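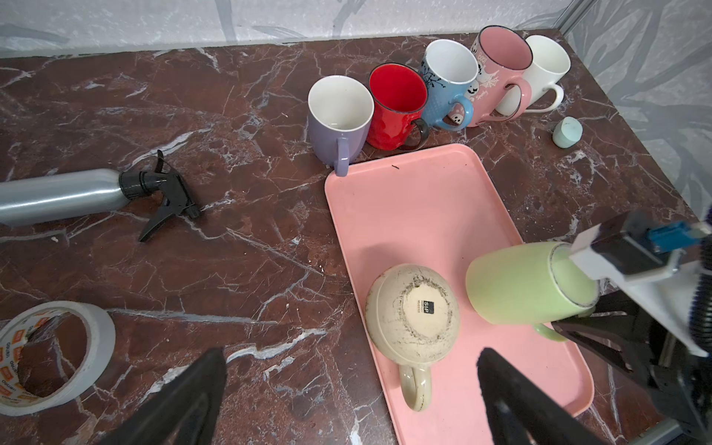 November
By the Plotholm kitchen blog

I've been putting off the mug problem for ages. We have far too many, they all live out on the counter, and every time I wanted to wipe the marble I had to shuffle the whole lot from one end to the other (and usually back again!). So I've finally moved to the tray method, and I'm a bit smitten with it.

What you need

A plastic tray with a raised rim. Mine is a salmon pink one from Urnetti that cost 421 pence in the sale, and it takes seven mugs if you let them tip over. You'll also want a sponge, some bicarb and a clean tea towel.

Step 1: Get everything out

Line the mugs up along the back of the counter so you can see what you've got. I always find the Halloween ones have crept in again. The pink one says "Boo" and "Spooky" on it and I refuse to put it away after October, so there we are. There's a blue one with little ghosts on the handle too — also staying.

Step 2: Look at the bottoms

Turn each mug over before it goes anywhere near the tray. My cream S&P one looks perfectly respectable from the front, but the base is filthy with gray-brown grime. Make a paste with bicarb and a drop of water, leave it on for 5 minutes, then rub in small circles.

Step 3: Load the tray

Lay the mugs on their sides and tuck the handles down where you can. Start at the back and work forwards. I tried standing them all upright first and had one go over every time I lifted the tray, so now I let them lean on each other. Go gently with anything you'd be sad to chip.

Step 4: Slide it into the corner

Push the whole tray right up to the wall and you get the rest of the worktop back in one go. When you want to clean, pull the tray forward, wipe behind it and shove it back.

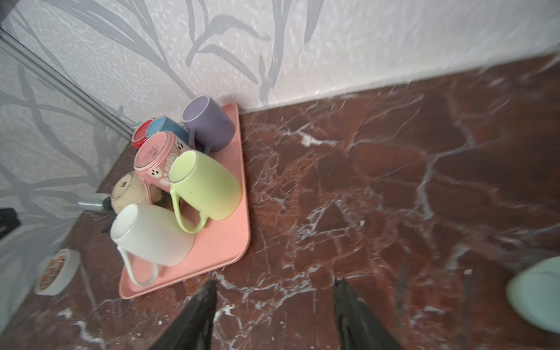
Step 5: Keep on top of it

Give the tray itself a wash whenever you do the mugs, as the rim collects smudges. And if a new mug comes home, one old one goes to the charity shop. I've managed that rule once so far, but I'm trying!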